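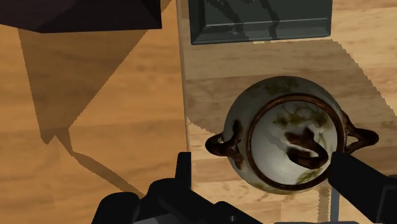 Gredia Bean Notes

A plain-text collection of growing notes on climbing and bush beans, kept by home gardeners in and near the Trodel valley. If you came here looking for which bean to plant on a cold slope, you are very welcome, and you'll probably want the file called varieties.csv. If you came to do something cleverer with the numbers, please read the whole page first, as there are some lumps in the flour.

What's in the folder

varieties.csv -- one row for each named bean, 80 rows in all. Name, other names we have heard for it, growth habit, seed color, pod color, what people mostly use it for (snap, shelling, dry), and where our seed came from.

sowings.csv -- one row for each sowing, 652 rows. This is the big one and the reason the collection exists. Every row points to a bean in varieties.csv and a garden in gardens.csv.

gardens.csv -- one row for each garden that has sent us notes. Soil in the gardener's own words, which way the plot faces, whether it gets watered by hose, by can or by luck, and a first and last frost month. We leave out addresses and owners' names.

tasting.txt -- remarks on flavor and cooking, 345 of them, copied out just as they were written. Some are one word long ("chestnutty") and some are closer to a letter.

changes.txt -- what we changed, when we remembered to write it down.

How it began

The first notes came out of two shoeboxes. Hertta Aaltonen had been writing the sowing month, the first flower and the weight of dry seed on the backs of her seed envelopes for years, and I had been doing much the same in a school notebook, less tidily. We compared them one winter over the question of whether Stojanovska, the flat brown-and-cream pole bean that half the valley grows, really does ripen later than Esell. (In our gardens it does, by a good two weeks in a cool summer. In a hot one you'd hardly notice.) After that we started asking other people for their envelopes, and they kept handing them over, often with a bag of beans attached.

I typed up most of it. Hertta checked most of it. Where you find a mistake it is safe to assume it's mine!

How the notes are taken

We ask growers to fill in a card for each sowing. The card has room for these things, and the column names in sowings.csv follow the same order:

bean -- the name on the packet or the name Grandma used. We match it to a row in varieties.csv afterward and keep the grower's own spelling in the column called written name.

garden -- a short code that matches gardens.csv.

sown -- early, middle or late, followed by the month. We gave up on exact days early on, as people filled in the cards on the kitchen table a week or two after the fact.

how -- straight into the ground, or started in cells or pots under cover.

seeds in -- how many seeds were put in the ground.

plants up -- how many came through and lasted past the first true leaves. Slug losses before that point count as not up. We know that isn't fair to the bean.

first flower, first snap pod, first dry pod -- the same early, middle, late plus month. A blank means the grower didn't look, or didn't write it down. A dash means it never happened.

dry weight -- shelled and cleaned seed, in grams, weighed after the seed has been indoors long enough to crack under a hammer instead of squashing. If the beans were eaten green the column says "eaten" and you shouldn't read it as a zero. Please don't read it as a zero. I did that myself in the first version and made Esell look like the worst bean in the valley, when the truth is that it's so good as a snap bean that very few of them ever get the chance to dry.

troubles -- free text. Rust, halo blight, bean fly, deer, wind, a neighbor's hens. We haven't tried to sort these into tidy groups, and if you'd like to do that we'd be delighted to see it.

A few words on names

Bean names wander. Stojanovska goes by at least three others in our notes, and one of those others is also used, two villages over, for a bush bean with white seed that has nothing to do with it. Whenever we could get hold of the seed itself we laid it next to our own and then grew a short row to be sure. Where we couldn't, the column called match says "by name only," and you should treat those rows with some care.

Gredia is the name of a bean and also the name of this collection, which confuses people and I'm sorry for it. The bean came first. It's a bush type with small, round, straw-yellow seed, very early, a little thin in flavor but wonderfully dependable in wet ground, and it was the first one Hertta and I found we both had. In the files, Gredia always means the bean.

Trodel is only ever the valley.

What the notes are good for

Comparing beans with each other in the same garden and the same season is what they do best. Many growers put in the same handful of beans every year, in the same bed, and those runs are lovely to look at. You can see Stojanovska shrug off a dry July, and you can see one of the purple-podded pole beans sulk in anything less than full sun.

They're also handy for simple planning. If you garden somewhere with cool nights and a first frost in October, sort by first dry pod and stay with the beans that get there by the middle of September. That's how I choose mine.

Where to go carefully

The gardens are not spread evenly. The lower valley, with its deep silt, is very well covered. The upper farms sent us notes from 8 gardens, and a couple of those stopped after one season. Please don't draw big conclusions about altitude from them.

People save seed from the plants they like. A bean that's been in one garden for twenty years has been picked over by that gardener's eye every autumn, and it may not behave like the "same" bean from down the road. We record where the seed came from if we know, but often all we have is "my aunt."

Good years get written up more fully than bad ones. After a failed row there isn't much to put on a card, and I suspect some of those cards went in the stove. Average yields worked out from this collection will come out a bit sunnier than real life.

Spacing and support aren't recorded. We should have asked from the beginning, and newer cards do have a line for it, but it isn't in the files yet. A pole bean on a tall teepee and one on a knee-high bit of netting are two different crops.

Tasting remarks are opinions, given by people who mostly grew the beans themselves and were feeling fond of them. The cooking times in there depend on how old the beans were and how hard the water is. Ours is very hard.

Reading the files

The three tables are ordinary comma-separated text with the column names in the first row. Anything with a comma in it is wrapped in double quotes, including nearly everything under troubles. Accented letters are saved as UTF-8, so if a spreadsheet shows you gibberish in the written name column, close the file without saving and import it again with that setting picked by hand. Weights are in grams everywhere. Months are spelled out in English.

The text of tasting.txt has one remark per paragraph with a blank line between, and the bean's name comes first, followed by a colon. Radu Dinu wrote a little script that joins the remarks to the variety table, and it's in the tools folder with his instructions at the top. He also found the duplicated sowings, from one grower who sent us her cards by mail and then, to be on the safe side, brought copies over in person. Those have been taken out.

Sending us notes

Yes please! One sowing is enough. Copy the blank card from the cards folder, fill in whatever you know and leave the rest empty -- a half-filled card is far more use to us than a card that stays in the drawer. Photographs of pods and seed help a lot with matching names, especially with a coin alongside for size. If you grow beans outside the valley we'd still like to hear from you, but we'll keep your rows in a separate file until there are enough of them to stand up by themselves.

We don't sell seed. We do swap a little in late winter, when Hertta has her tins out on the table and can see what's left. Ask then, and tell us what sort of ground you have, and we'll try to send something that will be happy in it.

Using and sharing

Take the files, change them, print them, use them in your garden club newsletter. We ask that you mention the Gredia Bean Notes somewhere and that you leave the garden codes as they are, without trying to work out whose plot is whose. The growers were generous with us and a few of them are shy.

Corrections go to the same place as new notes. If you know another name for one of the beans, even a rude one, send it along and I'll add it to the other names column in the next round, after the pole beans are down and shelled.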